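3.2 Einrichten der Werkzeugablage

Die graue Halteplatte haben wir vor den Aluminiumprofilen der Zelle Gradmont befestigt. Danach hat Perrine Chauvin jede Position im Handbetrieb angefahren und gespeichert. Für eine Position brauchte sie etwa 7 Minuten. 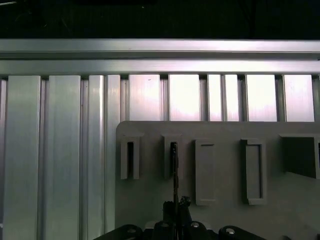 Abb. 16: Greifer mit dem schwarzen Stab am zweiten Halter von links

Am schmalen Halter ist wenig Spiel vorhanden. Wir haben deshalb den Anfahrpunkt um 2 mm korrigiert und die Geschwindigkeit reduziert. Die Schrauben am Greifer sollen vor jeder Messreihe kontrolliert werden.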